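Heating oil and pellet prices: what changes for members this winter

November 2021

Many of you have written to us in the past weeks with the same question: should I fill my tank now, or should I wait? We do not have a perfect answer, but we can explain what we know about the prices in the Wetberg valley and what the buying group has decided.

First the bad news. The price which our supplier Tijani gave us for heating oil is clearly higher than the one we paid last winter. The same is true for wood pellets, even if the increase there is smaller. Tijani changes its price list every two weeks, and the last three lists all went up. The next one could stay flat, but we would not like to promise it.

The part of the price that we can influence is the delivery. When the truck comes up the valley for one house only, the house pays for the whole trip. When it comes for a street, the cost is shared. For this reason the group has always collected orders, and this year it is even more useful to do so. Audrey-Anne Boychuk has made the new delivery plan. It has three rounds: the lower villages first, then the center, then the farms above the bridge. If your house lies between two zones, please write to her and she will put you in the round that comes earlier.

The smallest order we can accept for oil is still 50 gallons. Last year we let some members take less, and it caused long discussions with the driver, so this time the limit is the same for all. Two neighbors can put their orders together, but only if both tanks can be reached from the same parking place. The hose is long but it does not go around corners very well.
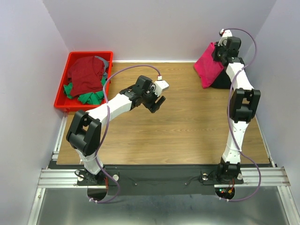
For pellets there is no lower limit, but they are sold only in full pallets or in single bags that you pick up yourself from the Odum depot. The depot is open in the mornings. Please bring your member card, as the people at the gate have a printed list and they do not always find the names quickly. This happened to me twice, and my name is not a difficult one.

About payment. Until now you could pay everything after the delivery. Tijani now asks for one part in advance, and we had no choice in this. You pay 3 tenths of the estimated amount when you order and the rest when you have received your bill. The price that counts is the one on the day when the group order is closed, not the day of the delivery. So if the market falls between these two days, you will not profit from it, but you are also protected if it rises. Jummai Bashir, who negotiated with them, tried to get a clause that divides the difference between both sides. They refused it for this season and said we can discuss it again in February.

Some members asked about the fixed-price contract from Plulutance. We have read it carefully. It gives you one price for the whole heating season, and for a household that uses much oil this can be attractive. There are two points you should look at before signing. The first is the service fee, which is written on page four and is not included in the price on the front page. The second is the amount: you must take all the oil you have reserved, even if the winter is mild and your tank is still half full. For a small, well insulated house we think that the group order is the safer way. For the old farm houses it can be different, and Pierina Benedetti is ready to do the calculation with you if you bring your bills from the last two winters.

There is also the support fund. It has 3686 dollars in it at this moment, which came from the members' yearly contributions. Any member household who has trouble paying the advance can ask for help from it. The form is one page long and it is read only by Sanne Van Hecke and by me. You do not have to explain your whole life in it – the amount you need and a copy of your last bill are enough. We would prefer that people ask early, before the tank is empty, because an emergency delivery costs much more than a normal one.

A few words about saving, as every year. Please have your burner cleaned before the cold really starts. If the radiator is hot at the bottom and cold at the top, there is air in it, and you can let it out with the small key in five minutes. Check also the gauge on your tank with your own eyes. Last winter two members trusted the display in the kitchen, which had stopped working, and they ran out of oil on the same night.

The list for the first round is already open. You can sign up by phone at extension 717, by e-mail, or on the paper list in the entrance of the group office. Please write your amount, your zone, and whether the truck can turn in front of your house. For the second and third rounds we will send a separate message as soon as the dates are confirmed by the driver.

If you sold your house or changed to a heat pump, let us know as well, so that we do not keep a place for you in the plan.

Fionnuala Nic Giolla
for the Wetberg heating fuel buying group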